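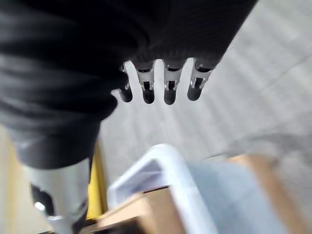
Re: Shop-floor chores, September position

From: Emerson Rezende
To: Flandcombe automation list

Dear colleagues,

I write on behalf of the working group in answer to the message quoted at the foot of this one. The group has now read the returns from Edesia and from the Walar packing hall, and the following should be taken as its present view.

The chore under review is the plain one of moving small goods between cardboard boxes and plastic bins. Members will know that it takes up more staff hours at Walar than any other single task on the floor. A four-fingered hand with a fabric cover was used throughout, working from above, over a white bin with cardboard close by. Of 1000 picks attempted on boxed goods, 952 were completed without a person stepping in. The group regards this as a fair result for rigid items of one size.

It does not regard it as grounds for leaving the machine alone on a shift. The 48 failures were not spread evenly. Most came when an item lay flat against the wall of the bin, where the fingertips could not get behind it. A member of staff clears such an item in a moment. The machine tried again, often several times, and the time lost is not shown in the headline figure.

On household work the group has less to report. Edesia submitted notes on folding tea towels and emptying a dishwasher, but the trials were short and the kitchen was laid out afresh for each one. We have asked for a repeat with the cupboards left as the household keeps them. Until that is received, no statement on domestic use should be made in the name of this list.

The Malý proposal for softer fingertips will be taken at the next meeting. Members wishing to comment should do so in writing and quote reference 3923.

Yours faithfully,
Emerson Rezende
for the working group, Flandcombe

On an earlier date in September, the Walar site office wrote:

> We should be grateful for a clear answer on whether the
> bin work can be handed over before the winter orders.
> Our supervisors are asked this weekly. We have 101 item
> types in the hall and only the boxed ones have been
> tried. Could the group also say whether bagged goods
> are to be included, and who will pay for spare covers
> for the hand?

Bagged goods are not included at this stage. The question of covers has been passed to the Walar stores office.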